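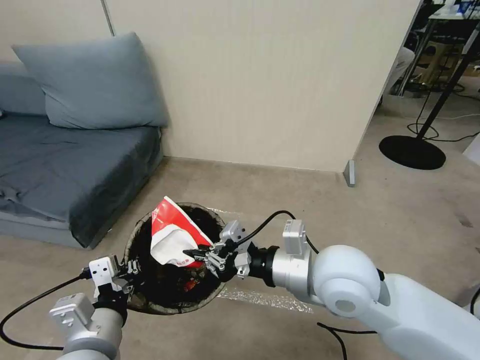

Rot-weiße Tüte über dem geflochtenen Papierkorb, daneben auf dem Teppich noch ein Streifen Klarsichtfolie

Über uns

Tuler – Aufräumen, Ausräumen, Ordnung halten

Kurz zu uns, weil immer wieder gefragt wird. Tuler ist ein kleiner Betrieb für Wohnungsordnung. Wir räumen auf. Wohnzimmer, Gästezimmer, Ferienwohnungen, manchmal ein ganzes Haus. Keine Grundreinigung, keine Fenster, kein Umzug. Dafür alles was rumliegt: Verpackungen, Tüten, Folien, Zeitungen, Kabel, Kleidung, der Kram auf der Sofalehne.

Angefangen haben Wiebke Janssen und Dumisani Cele zu zweit, mit einem Kombi und einem Stapel Klappkisten. Wiebke kommt aus der Hotellerie, Etage, viele Jahre Zimmer abgenommen. Dumisani hat vorher Haushaltsauflösungen gemacht und wollte irgendwann lieber in Wohnungen arbeiten, in denen noch jemand wohnt. Heute betreuen wir 253 Haushalte, die meisten im festen Rhythmus, der Rest auf Zuruf.

Was wir machen

Laufende Ordnung. Wir kommen alle ein oder zwei Wochen, räumen die Wohnräume durch und leeren die Körbe. Termine bitte immer über das Büro, nicht über die Kollegen vor Ort – sonst steht am Ende keiner vor der Tür oder gleich zwei Leute.

Nach dem Auspacken. Neue Möbel, neue Kissen, große Lieferung. Es bleibt mehr liegen als man denkt. Karton, Folie, Klebeband, diese kleinen Beutel mit Trockenmittel. Wir sammeln alles ein, falten die Kartons und nehmen auf Wunsch mit, was nicht mehr in die Tonne passt.

Ferienwohnungen. Zwischen zwei Gästen oft nur ein paar Stunden. Wir haben dafür eine feste Reihenfolge und halten uns auch dran.

Einmal richtig. Für alle die nicht wissen, wo sie anfangen sollen. Erstes Gespräch am Telefon, dann ein halber oder ganzer Tag bei Ihnen.

Wie wir arbeiten

Immer vom Boden nach oben. Klingt verkehrt, ist aber schneller, man tritt sonst ständig auf irgendwas. Also zuerst alles vom Teppich, dann Sofa, dann Tisch, dann Regale. Kissen werden aufgestellt, Decken und Überwürfe glattgezogen, nicht einfach drübergeworfen. Darauf besteht Wiebke.

Papierkörbe im Wohnraum: kein Essen rein, keine Flaschen. Tüten drücken wir flach, bevor sie reinkommen, sonst ist der Korb mit zwei Stück voll. Geflochtene Körbe bekommen bei uns einen Einsatz, wenn der Kunde das möchte. Krümel aus Flechtwerk zu holen macht keinen Spaß. Wir benutzen dünne Einsätze von Grido, die gibt es in mehreren Größen und man sieht sie von außen nicht.

Getrennt wird vor Ort. Folie und Tüten in den gelben Sack oder die Wertstofftonne, je nachdem was bei Ihnen abgeholt wird, Papier extra. Bitte sagen Sie uns beim ersten Termin wo die Tonnen stehen. Und ob ein Schlüssel gebraucht wird!

Weggeworfen wird nur was eindeutig Abfall ist. Alles andere kommt in die Fragekiste – eine Klappkiste mit Zettel dran, die bleibt bei Ihnen stehen. Quittungen, Schrauben, einzelne Handschuhe, Ladekabel ohne Gerät. Sie schauen durch, wir räumen beim nächsten mal den Rest weg. Nach einem verschwundenen Garantieschein im zweiten Jahr haben wir das so eingeführt und seitdem nicht geändert.

Preise, kurz

Einzeltermin 92 Euro, bis zu zwei Stunden, Anfahrt im Stadtgebiet drin. Jede weitere Stunde 40 Euro. Der ganze Tag "Einmal richtig" mit zwei Leuten kostet 830 Euro, Entsorgung extra nach Menge. Feste Kunden zahlen weniger, fragen Sie einfach.

Wer kommt

Möglichst immer dieselbe Person. Geht nicht immer, Urlaub, Krankheit, Stau. Wir sagen dann vorher Bescheid. Alle im Team sind fest angestellt, keine Subunternehmer. Neue Kollegen laufen erst mal mit Dumisani mit, bevor sie allein einen Schlüssel bekommen. Schlüssel liegen bei uns im Büro im Tresor, ohne Namen und Adresse am Anhänger, nur mit Nummer.

Haustiere kein Problem. Bitte nur vorher sagen.

Mit wem wir arbeiten

Entrümpelung in größerem Umfang übernimmt die Firma Gape, mit denen sind wir seit Jahren gut unterwegs. Teppiche und Polster gehen an Cluvia, die holen ab oder reinigen direkt in der Wohnung. Wir vermitteln das gerne, Rechnung kommt aber von dort.

Aktuelles

Stand 24. Dezember 2024: Büro ist über die Feiertage zu, Anrufbeantworter läuft. Im Januar sind noch Vormittage frei, Nachmittage leider alle weg. Für das große Auspacken nach Weihnachten bitte gleich eine Nachricht hinterlasen, mit Telefonnummer und ungefährer Größe der Wohnung, wir rufen der Reihe nach zurück.

Kontakt

Am besten über das Formular oder telefonisch vormittags. Wiebke Janssen macht Termine und Rechnungen, Dumisani Cele die Einsatzplanung und alles rund um Schlüssel. Bewerbungen gerne formlos, Führerschein wäre gut, muss aber nicht.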